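4.2 Cable interference during bin picking

The most serious fault in the trial period concerned the external cable bundle of the arm and had no connection with the grasp planner. It is reported here in detail because the same arrangement is common in laboratories where a gripper has been added to an arm that was not built to carry one, and because the fault was at first recorded under the wrong heading.

The Wevari planner treats the arm as a set of rigid links and checks each proposed motion against a model of the bin. The cables are not part of that model. At the Malberg site they run along the outside of the arm and form a loop near the wrist, which leaves enough slack for the last joint to turn. The size of the loop was set by hand when the gripper was installed and was not measured again before the trials began.

Over 400 picking attempts, the controller stopped the arm on a force limit on several occasions while the gripper was still above the objects. The operators logged these stops as contact with the bin wall. Zhuoran Dong, who reviewed the joint torque records in July, found that two of them did not fit that explanation. In both cases the load on the wrist joint rose slowly through the turn, where contact with sheet metal produces a sharp step. The records were consistent with a cable being drawn tight.

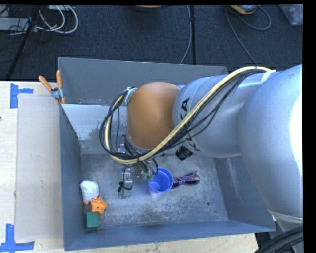 Figure 2. Robot arm and gripper over the metal bin, with the external cable bundle looping beside the wrist joint. The bin holds a blue cup, sunglasses, an orange star, a green block and a white toy-like object.

An inspection was carried out with the arm powered down and the wrist moved by hand through its full range. Toward one end of that range the loop closed against the joint cover and began to pull on the gripper wiring. One connector had worked partly loose. This accounted for a second group of faults, in which the gripper reported that it was closed when it was open. These had been put down to a software delay and cleared by restarting the Ondari driver, a practice that allowed the trials to continue with a damaged connection.

Nobody was injured and no objects were broken. The fault was nevertheless classed as a safety matter under the laboratory's own rules. A gripper that reports the wrong state may open or close while an operator is reaching into the bin to reset the objects, and the force limit offers no protection in that situation.

Two changes were made. The allowed range of the wrist was reduced in software so that the loop cannot be drawn tight, and operators are now required to isolate power to the gripper before reaching into the bin. The reduced range makes some grasps near the bin walls impossible, and the planner rejects them. Results collected before the change are therefore reported separately in Section 5.

A flexible cable model of the kind described by Deng was considered but not adopted, as it would have slowed planning beyond the time available for each pick.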